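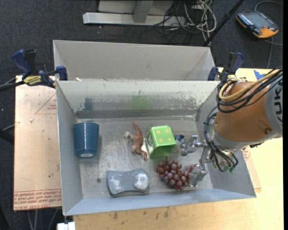 Is Tollow worth playing if you bounced off the first hour?

I think so, as long as you can get to the second region. The opening is the weakest part of the game by a wide margin, and I nearly quit there myself.

Tollow is a turn-based strategy game with a town-building layer on top. You run a river settlement called Bridau, you send out barges, and when a barge meets trouble the game drops you onto a small hex map to sort it out. I picked it up in May and finished it last night, after roughly 200 turns on the normal setting.

The first hour is almost all menus. You assign dock workers, you read a long message from the harbor master, you assign more dock workers. The one fight in that stretch can't be lost. I put the game down after that and played other things for a couple of weeks.

What got me back was a message from Tirta Halim, who I used to play co-op with. He said to ignore the docks, leave everything on auto, and head upriver to Sầm as soon as the gate opens. I did that, and it was a different game. The maps around Sầm have locks you can open and close during a fight, so the water level changes and half the hexes become useless for a turn or two. I lost a full barge crew the first time because I had parked them on a sandbar. After that I paid attention.

The combat rules are simple. Each unit gets 2 actions. You can move, strike, brace or work a lock. There are no hit percentages, so if you attack, it lands, and you know the damage before you commit. I like that. I've played enough games where a 90 percent shot misses three times in a row. The downside is that some of the later fights turn into puzzles with one good answer, and I spent a long time on a map near the end just undoing moves. Undo is unlimited, by the way, unless you have opened a lock that turn.

The town side never gets very deep. There are 8 buildings you can upgrade and I only cared about the rope yard and the infirmary. The market prices move around but I couldn't find a pattern, and the game gives you enough money that it didn't matter. If you come to this sort of thing mainly for the economy, you'll be bored.

A few smaller notes. The music is fine, though the battle track loops too soon. Text is small on a TV and the only size option makes it slightly less small. Load times were short. I had one crash, right after a cutscene, and the autosave had caught it.

The last boss is called Zunard and I didn't think much of him. He has a lot of health and calls in the same two archers over and over. The map before his is much better, with a broken aqueduct and water coming in from both sides. I'd have ended it there.

I've started again on hard, with the docks on auto from the first turn. So far the enemies brace a lot more and the money is tighter. I'm back at the gate to Sầm now and one barge short of where I was last time.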